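Radach (sorting arm)

Radach is a tabletop robot arm I built in the shared workshop at Gristville, and this is the wiki page I kept promising to write for it. It picks small parts out of a tub and drops them into trays, slowly, and with a lot of clicking. The name comes from the street the workshop used to be on before we moved.

Background

The first version was a kit arm from Darnley that I'd had at home in a box for ages. Its base wobbled so badly I ended up throwing out everything but the servos! The second base is a steel plate with a turntable bearing under it, and that one is still in use. Total spend so far is 1,467 dollars, a chunk of it on motors I burned out myself.

Construction

There are 2 control boards, one for the joints and one for the gripper and the wrist camera. They talk over a serial cable that you really do want to tie down along the forearm (ask me how I know). The software is Gidey, a little scheduler I wrote over one winter. It's messy but it runs, and the log shows 2,903 pick attempts since June, 901 of them misses.

Wrist camera

The camera sits right behind the fingers and has a fixed lens, so anything very close turns to mush. 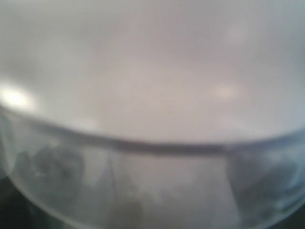

Clear plastic is the worst thing to work with -- lamps bounce off it, and whatever is on the far side shows through the wall, so Gidey has trouble deciding where the tub stops. I've tried moving the lamps, which helped a bit. A lens I can focus by hand is next on the list, plus a short routine that backs the wrist off before it looks.

See also: Gripper fingers, printing notes; Serial cable pinout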